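Cómo ordenar un fichero heredado en una mesa con tres paredes

13 de febrero de 2018

Por Marta Pasichnyk

Heredar un fichero de cartulina es como heredar un gato mayor: ocupa más de lo que parece y tiene costumbres propias. El mío venía de la antigua biblioteca de Lallura y contenía 3.636 fichas repartidas en 22 cajones. El orden era alfabético hasta la letra D. A partir de ahí, el anterior responsable debió de enamorarse o jubilarse.

Los pasos que siguen sirven para fichas, postales, recetas de la abuela y cualquier otra cosa plana, fina y numerosa. Para sellos no, que los coleccionistas de sellos escriben cartas.

Lo que hace falta

Un tablero de madera lisa, de color claro o medio. El tono importa: una cartulina blanca sobre mesa blanca desaparece, y la encontrará usted tres días después pegada al codo.
Tres paneles blancos, uno para el fondo y dos para los lados.
Una lámpara de luz pareja.
Separadores de cartón grueso.
Un lápiz blando. El bolígrafo queda prohibido en toda la casa hasta nuevo aviso.
Cajas con tapa, de la misma medida. Las mías son de la serie Girkimholm, de Utex, y su único mérito es que caben dos filas en cada una.

Montar el rincón

Coloque el tablero a una altura en la que pueda apoyar los antebrazos sin encoger los hombros. Si duda, bájelo un poco. Yo trabajé la primera semana en la mesa alta de la cocina y acabé con el cuello de una cigüeña.

Ponga los paneles de pie sobre los tres bordes que no usa, bien pegados a la madera. Cualquier rendija entre el tablero y el fondo se tragará fichas. Yo recuperé 13 de detrás de la mesa antes de aceptar que la culpa no era de la gravedad. Los laterales cortan además las corrientes de aire, y quitan de la vista la estantería, la ventana y al vecino que riega.

Deje libre el lado por el que se sienta. Parece evidente, pero he visto montajes muy ambiciosos.

Limpie la madera con un paño apenas humedecido, siguiendo la veta, y espere a que se seque del todo. Una hora es poco. Nada de cera: la cartulina la absorbe y la guarda con cariño para siempre.

La primera vuelta

Saque un solo cajón. Uno. El resto se queda en su mueble, cerrado, por mucho que llame.

Forme los montones por letra inicial y nada más. La tentación de ordenar ya por autor, luego por título y de paso por año es fuerte, sobre todo después del café. Resista. La primera vuelta tiene que ser tonta para que la segunda sea rápida.

Las fichas dobladas van a un montón aparte, entre dos secantes y con un diccionario encima. El de latín, que para algo pesa. Las manchadas se quedan como están – una mancha de 1960 tiene más derecho a estar ahí que usted.

Las fichas dudosas

En cada cajón salen unas cuantas que no encajan en ningún sitio. Apellidos con dos grafías, libros sin autor, una lista de la compra. Mi caso más largo fue un tal Ostapchuk, que aparecía en la O, en la H muda de un mecanógrafo imaginativo y, una vez, en la sección de horticultura.

Las dudosas se miran de una en una, en el centro del tablero, y se cogen siempre por los bordes. Si solo se sujetan por una esquina, la cartulina vieja cede justo por ahí.

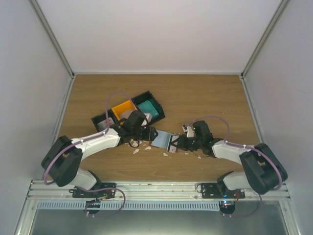 Tablero de madera con fondo y laterales blancos.
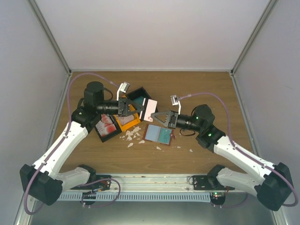 Decida deprisa. Si al cabo de un minuto sigue sin saber dónde va una ficha, escriba a lápiz un signo de interrogación en el reverso y pásela a la caja de dudas. Yo llené una con 313 y al volver a abrirla en mayo resolví la mitad sin pensar. La otra mitad sigue en la caja y nos saludamos con respeto.

La segunda vuelta

Con las letras ya separadas, coja una y repártala en grupos pequeños por la segunda inicial. Ordene cada grupo en la mano, como quien juega a las cartas pero sin esperanza de ganar nada. Luego júntelos.

Meta un separador cada vez que el bloque sea más grueso que su pulgar. Rotule la pestaña por delante. Quien la rotula por detrás lo hace una vez en la vida.

No apriete las cajas. Debe poder inclinar las fichas hacia usted y leer la cabecera sin sacarlas. Si tiene que tirar, sobra contenido o falta caja, y en mi casa siempre ha faltado caja.

Cosas que estropean una tarde

Las gomas elásticas, que con los años se funden con lo que abrazan.
Los clips, que dejan óxido y una muesca.
El té a la izquierda. A la derecha también.
Los parientes que preguntan si todo eso no está ya en internet.

Al terminar la sesión, guarde los montones a medias en sobres con la letra escrita fuera y tape las cajas. Los paneles pueden quedarse puestos. Los míos llevan así desde el otoño y ya hay quien deja las llaves dentro.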